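Thursday, 8:40, bench 2

Picked up the Koltis catalog job where I left it. Ninety-one lots of travel and natural history, mostly cloth, a few in calf that has given up on life. Sheila Mapplebeck wants draft descriptions for the front half before the weekend, and wants them honest, a word she underlined in the email.

**Lot 14.** Described last month by me as "lacking half title." Pulled the copy again this morning and the half title is there, stuck to the front free endpaper by an old smear of bookplate paste. Lifted one corner with a damp blotter and a Teflon spatula, then stopped. It's now "half title present, adhered." I have quietly improved the book by reading it.

**Lot 22.** The Hamora voyage, two volumes. Collates complete by the printed list of plates, but the list is wrong. It calls for a folding map in volume 1, and the map is in volume 2, where the text refers to it. The stub in volume 1 belongs to a cancel leaf. I spent most of an hour on that stub. Anyone looking at this set after me: do not spend an hour on the stub.

Paper is decent, some offsetting opposite the plates, one short tear at a fold (old repair, glassine tape, brown as tea). Left the tape alone. Taking it off would cost more than the tear.

**Lot 31.** Limitation page says one of 456 copies, numbered. Ours is numbered 1000. Written in ink, in a confident hand. Options so far:

- somebody at the press was having a bad afternoon
- out-of-series copy with a joke in it
- a later owner wanted a rounder number

Under the UV lamp the ink looks the same as the signature's, for what that's worth (two brown inks can look the same to me on any day of the week). I've written "numbered 1000 in ink, the stated limitation notwithstanding" and I'm rather pleased with "notwithstanding."

11:15. Ho sent over the proof of the first eight pages. The type is fine. The lot numbers have drifted out into the gutter, so lot 7 appears to be for sale inside the spine. Marked it up and sent it back. Also asked them again to stop changing "foxed" to "faxed." Third request.

**Paste.** New batch of wheat starch from Tonach, cooked yesterday. Grainy even after straining twice. Used it on scrap cloth and it holds, but it dries with a bit of a sheen, so I'm not letting it near the calf. Old batch ratio was better. Next time: less water at the start, longer off the heat, and no walking off to answer the phone.

Hinge on lot 9 done with the last of the good paste and a strip of the thin kozo, weight on overnight. Haven't opened it yet. Shall open it after lunch, when I'm braver.

1:50. Opened it. Board swings, hinge holds, slight drag at the tail. I'd call it sound. Sheila will call it "repaired," and she'll be right.

**Estimates.** This is the part I'd sooner hand to somebody else. Comparable copies of lot 22 are all over the place, and half of them are descriptions of each other. You can tell by the shared typo. I counted the same misspelled engraver in 3 separate dealers' listings, so at least two of them never looked at the plate. Put it in the middle of the range and wrote down why, in pencil.

General note on condition words, so we stop arguing about it over the sink. "Good" means complete and worn. "Very good" means I'd lend it to a careful person. "Fine" I've used twice in this catalog, and I went back and took one of them out.

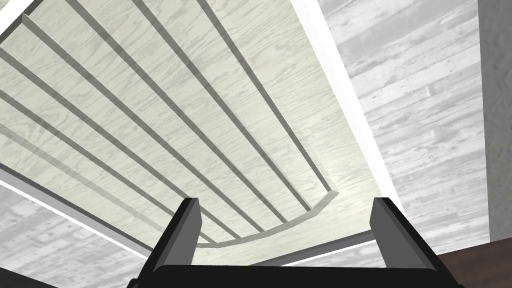 Sheila says the word "scarce" has to come out of every description that can't name where other copies are. By her count it appears in around a third of my drafts, and she'd like to know whether I'm selling books or issuing weather warnings.

Fair. Went through with a red pencil. "Scarce" survives on lots 31 and 40. Lot 22 goes down to "uncommon complete," which I can defend if the telephone rings. Lot 17 was never scarce; I just hadn't seen one before.

Still to do:

- lot 36, count the plates again, got two different answers
- slipcase measurements for lot 40
- new blotters, the current ones are mostly stain
- ask Ho about the gutter before they print it like that

Lamp off at 5:20. Lot 9 back under weight overnight for the drag at the tail.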